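**PSU swap in an old office tower - worth it?**

**flulside_dan**
Got a tower from the Prestmont surplus sale, 5 bucks. 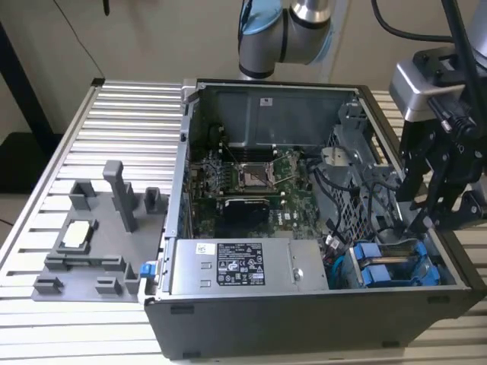

Want to use it as a file server for the house, runs all day, low power if posible. Budget is 100 total incl drives. Green board, memory slots next to the socket, silver power supply along the front side. Socket's empty so I need a chip too. Keep the old supply or replace?

**sobczak_fan**
replace. always. old supplies take drives with them when they go

**mothballed**
Disagree. Office supplies are boring and last forever. Mine did 4 years in a closet in Predberg, no fan noise even. Spend it on drives.

**sobczak_fan**
and if it pops? what then

**mothballed**
Then you have backups. You do have backups right

**flulside_dan**
uh. getting to it

**tinroof**
Check the plug first - lots of these office boxes use an odd one and a regular supply won't fit without an adapter. Label on the supply should give you the wattage too. Also whats your power rate? Mine cost me 132 last year just sitting there.

**flulside_dan**
Ouch. Ok, keeping the supply for now, used chip, two drives, backups to my sister's place. Will post in October how it went.

**sobczak_fan**
still say replace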